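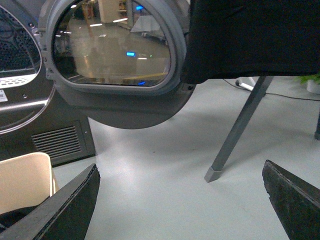

Rivum Opens Orders for Tavik Exhaust Monitoring in Shared Laundry Rooms

ULDALE, March 23, 2018 — Rivum, a supplier of ventilation controls for residential buildings, today opened orders for Tavik, a monitoring unit that measures static pressure in the exhaust ducts of clothes dryers and reports when a duct needs cleaning. The unit is intended for shared laundry rooms in apartment buildings, student housing and similar properties where several dryers vent through a common riser.

Tavik consists of a pressure tap, a sensor module and a wall-mounted controller. The tap is fitted to the transition duct behind the dryer. The controller accepts up to five sensor modules and stores readings locally, with an optional wired connection to a building management system. No change to the dryer itself is required, and the unit does not draw power from the dryer circuit.

Most property owners clean dryer ducts on a fixed calendar. The interval is usually set once for the whole building and does not account for differences in use between rooms. A duct serving a busy ground-floor room may collect enough lint to restrict airflow well before its scheduled date, while a lightly used duct on an upper floor is opened and cleaned with little in it. Restricted airflow lengthens drying time and raises the temperature inside the duct.

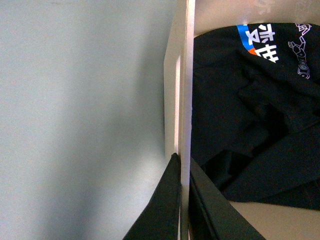
3 min read

Tavik compares each reading with a baseline recorded when the duct is clean. Readings are taken only while the dryer is running. The controller averages three consecutive cycles before it changes a duct's status, so that a single overloaded drum or a lint screen left uncleaned does not produce a service call. Status is shown on the controller by a steady or flashing indicator for each channel and is written to the log with the time of the change.

Field trial

Rivum tested Tavik in residential buildings managed by Bouchard, a property services company. Installation was carried out by Bouchard's maintenance staff using the standard fitting kit. The trial ended in February after 1,058 logged drying cycles.

During the trial, cleaning was done on the basis of controller status, and each duct was inspected by camera before and after the work. In every case where the controller had called for service, the inspection found lint buildup at an elbow or at the exterior hood. Two of the hoods had dampers that no longer opened fully. These were replaced, and a new baseline was recorded.

The trial also led to changes in the product. The original pressure tap used a straight barb fitting, and in rooms with little clearance behind the machines the sensing tube kinked when the dryer was pushed back into place. Production units have a right-angle fitting and a stiffer tube. The controller's log format was revised so that entries can be sorted by duct number as well as by date.

"A pressure reading tells you the condition of the duct you are measuring and nothing about the one next to it," said Murray Marchand, product manager at Rivum. "In a room with a shared riser, you need a tap on each branch. We designed the controller around that layout, and the wiring instructions follow the same order as the branches."

Installation and service

A clean duct is required before the baseline is set. Rivum recommends that the work be scheduled together with a regular cleaning. Ducts must be rigid or semi-rigid metal; the unit is not approved for use with foil or plastic flexible duct. Gas and electric dryers are both supported. The tap must be placed upstream of any booster fan, and buildings with booster fans need a separate baseline for each fan speed.

Sensor modules are sealed and are replaced as a unit. The sensing tube should be checked for moisture once a year — more often where the duct passes through unheated space.

Tavik does not replace the inspection of exterior hoods, fire dampers or gas connections, and local code requirements for duct cleaning continue to apply.

Availability

Orders are open to property owners and mechanical contractors. The first production run is limited to 100 controllers. Installation drawings, the fitting guide and a sample log file can be requested from Rivum's technical office in Uldale.

About Rivum

Rivum designs and assembles pressure sensors, damper actuators and fan controls for multifamily residential buildings. The company is based in Uldale.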